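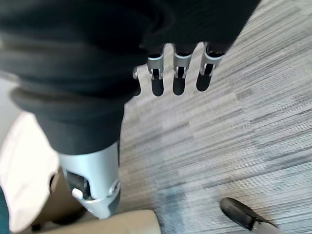
四本指のロボットに遠隔操作で「タオルをたたむ」を教える手順(うちのやり方)

前回の記事に「で、結局どうやって教えてるんですか?」というコメントをいくつかいただいたので、今回は手順をまるごと書きます。長いです! お茶でも用意して読んでください。

私が触っているのは、仲間うちでJanine(ジャニーン)と呼んでいる人型の機体です。操作用のグローブはStaseo、記録と再生のソフトはPlerkanceという組み合わせ。機種が違っても流れはだいたい同じだと思うので、ボタンの名前なんかは読み替えてもらえれば大丈夫です。

題材はハンドタオルの四つ折り。地味ですよね。でも布は毎回かたちが変わるので、教えるほうの癖がものすごく出ます。私は最初の一か月、自分の癖をロボットにコピーして、それを直すのにもう一か月かかりました(遠い目)。

用意するもの

・ロボット本体と、非常停止ボタン
・操作用グローブ(左右)と、モニターかヘッドセット
・ハンドタオル。色と厚みの違うものをまぜて
・高さの変わらない机
・ノートとペン

ノートは本当に要ります。ソフトにもメモ欄はあるんですが、グローブをはめた手でキーボードを打つのは無理でした。いまは一区切りごとに片手だけ外して、「薄い青、右端つかみ損ね、やり直し」みたいな走り書きをしています。字はひどいです。

手順1 まず服を直す

うちのJanineは袖のある服を着ています。かわいいからと着せっぱなしにしていたら、これがなかなかの曲者で、腕を上げ下げするうちに布がたまって手首のほうへ下りてくるんですよ。手首にカメラがある機体だと、画面の半分が真っ黒な布、ということになります。

始める前に、腕をゆっくり前に伸ばして、上げて、下ろして、もう一度伸ばす。そこで手首カメラの映像を見ます。指先がそろって見えていればよし。袖が大きくかぶっているなら、モーターの力を切ってから肘のほうへたくし上げます。動いている腕の袖を引っぱるのは絶対にだめです。私はやりかけて海老原さんにものすごい勢いで止められました。

海老原節子さんは、私に操作を一から教えてくれた先輩です。この先も何度か出てきます。

ちなみに袖をどうするかは人によって意見が分かれていて、全部脱がせて撮る派もいます。私は「本番で着るなら練習でも着せる」派。学習のときと動かすときで見え方が変わるほうが、あとで面倒だったので。

手順2 グローブを合わせる

Staseoのグローブをはめて、手を開く、握る、親指と人差し指をつける、の順に合わせていきます。画面の案内どおりでいいんですが、コツをひとつだけ。握るときに全力で握らないこと! 全力のグーを「100」として覚えさせてしまうと、ふつうにつまんだときにロボットの指が半端にしか閉じなくなります。タオルをつまむくらいの軽いグーで十分です。

それから小指。人間の小指は薬指につられて動きますよね。ロボットの指はつられません。合わせが甘いと、小指だけピンと立った気取った手つきになって、布の端に引っかかります。ここは二回やってください。

手順3 何も置かずに動かす

すぐタオルを持ちたくなるんですが、がまん。机の上に何も置かない状態で、二分くらい手を泳がせます。自分の手とロボットの手のずれ、遅れ、手首のひねりの限界。このあたりを体に入れておく時間です。

遅れに慣れるまでは、誰でも手が先に行きすぎます。「動かす、待つ、見る」を声に出してやるといいですよ。恥ずかしいですが効きます。

立ち会いの人がいるときは、足の位置も決めておきましょう。画面に集中していると床のほうはまったく見えないので、ロボットの足元に誰かの靴があっても操作している側は気づけません。うちはカーペットにテープを貼って、腕を動かしているあいだはその内側に入らない約束にしています。非常停止を持つ人はテープの外、手を伸ばさなくても押せるところに。

手順4 動きを区切る

四つ折りをひと続きの動きとして撮ると、途中で失敗したときに全部捨てることになります。私はこう区切っています。

1 手前の角を二つ、左右の手でつまむ
2 持ち上げて奥の端に合わせ、置く
3 上を軽くなでる
4 右端をつまんで左へ折る
5 もう一度なでて、両手を元の位置へ

区切りのたびに、手を止めて一拍。この一拍があると、あとでPlerkanceの画面で切り分けるときに波形が平らになっていて、すごく楽なんです。逆に、止まりすぎてもよくないです。三拍も四拍も固まっていると、ロボットが「固まること」まで覚えます。うちのJanineは一時期、タオルを持ち上げたまま物思いにふける子になっていました。

手順5 記録する

記録開始を押して、手を元の位置から動かし始めます。大事なのは、毎回ちゃんと元の位置から始めること。疲れてくると前の回の終わりの姿勢からそのまま入りがちなので、私はノートの上のほうに大きく「戻ってから!」と書いています。

つまむときは、指先を布に対して斜めに入れます。真上から下ろすと指先のパッドが布を押さえるだけで、すべってつかめません。机に軽く当てて、手前に少し引いて、布がたるんだところをはさむ感じ。人間が薄い紙を一枚だけ取るときの、あの動きに近いです。

布がつかめたかどうかは、手首カメラで確認してから持ち上げます。頭のほうのカメラだと自分の手の甲でかくれて見えないんですよね。

つかみ損ねたらどうするか。私の答えは「小さい失敗なら、そのままやり直しまで撮る」です。つかみ損ねて、少し戻って、もう一回つかむ。これが入っていると、本番でつかみ損ねたときに自分で立て直してくれることがあります。ただ、机から布が落ちたとか、手どうしがぶつかったとかは、すぐ止めて捨てます。

手順6 条件を変えながら繰り返す

同じタオルを同じ場所に置いて何十回撮っても、その場所専用の名人ができあがるだけです。一回ごとに何かひとつ変えてください。置く向き、位置、色、厚み、照明。私は位置と向きを毎回、色は五回ごと、照明は午前と夕方で変えています。

回数の話もよく聞かれるので書いておきますね。四つ折りで記録したのは全部で1106回。そのうち学習に使ったのは579回です。半分くらい捨ててるじゃないか!と思われるでしょうが、はい、捨てました。最初のころの、袖がかぶったまま撮ったぶんがほとんどです。だから手順1をあんなに長く書いたんです……。

一度に続けてやるのは40分まで。それを過ぎると自分の肩が上がってきて、ロボットの肩も上がります。あとから映像を見ると、どこで疲れたか全部わかってしまって、ちょっと怖いです。

手順7 見直して捨てる

撮った日のうちに見直します。翌日にすると、ノートの走り書きが自分でも読めなくなるので。

見るところはこのへん。
・始まりの姿勢がそろっているか
・手首カメラに指先と布の端が写っているか
・つまむ直前に不自然な迷いがないか
・左右の手の時間がずれていないか
・立ち会いの人の手が入りこんでいないか

迷ったら捨てる、が海老原さんの方針で、私もそうしています。「惜しい」データを残すと、惜しいロボットになるよ、と言われたので。

手順8 小さく学習させて試す

全部撮り終わるまで待たないほうがいいです。うちは165回ぶんたまったところで、一度学習を回して動かしてみました。結果は、角をつまむところまではきれい、持ち上げた瞬間に右手だけ離す、というもの。映像を見返したら、私が毎回、右手をほんの少し早く開いていました。まるっきり私の癖です。この段階でわかったので、次の日から直せました。

試すときは速度を落として、机の上はタオル一枚だけ。非常停止を持つ人を必ずつけます。一人の日は試しません。記録だけならいいかというと、それもうちでは二人からです。

よくあるつまずき

指が小刻みに震える:グローブの合わせをやり直すと、たいていおさまります。それでもだめなら自分の手を休めて。震えているのは自分のほうかもしれません。

片手だけ動きが鈍い:肘のところで服がつっぱっていないか見てください。袖まわりに余裕のない服だと、腕を曲げたときに引っぱられます。

再生すると位置がずれる:机が動いています。九割これです。脚の位置に印をつけましょう。

手首カメラがぼやける:布の繊維がレンズについていることがあります。起毛した生地は要注意。電源を切ってから、めがね拭きでそっと。

直接手を持って教えるほうが早いのでは?という質問も、近所のShibataの勉強会でもらいました。腕だけの動き、たとえば扉を押すとか、そういうものなら手を添えて動かすほうが早いです。私も腕の通り道だけを覚えさせるときはそうします。でも指が一本ずつ動く作業になると、両手を添えても指が足りないんですよ。それに、横から添えた自分の手がカメラに入ってしまいます。タオルは遠隔、扉は手添え、と使い分けています。

次は靴下にいこうと思っています。左右をそろえて丸めるやつ。試しに三回だけ操作してみたんですが、丸める途中で靴下がグローブのほうの指の感覚と全然合わなくなって、海老原さんと二人で笑ってしまいました。進んだらまた書きます。グローブの合わせ方でうまくいった方がいたら、コメントで教えてください!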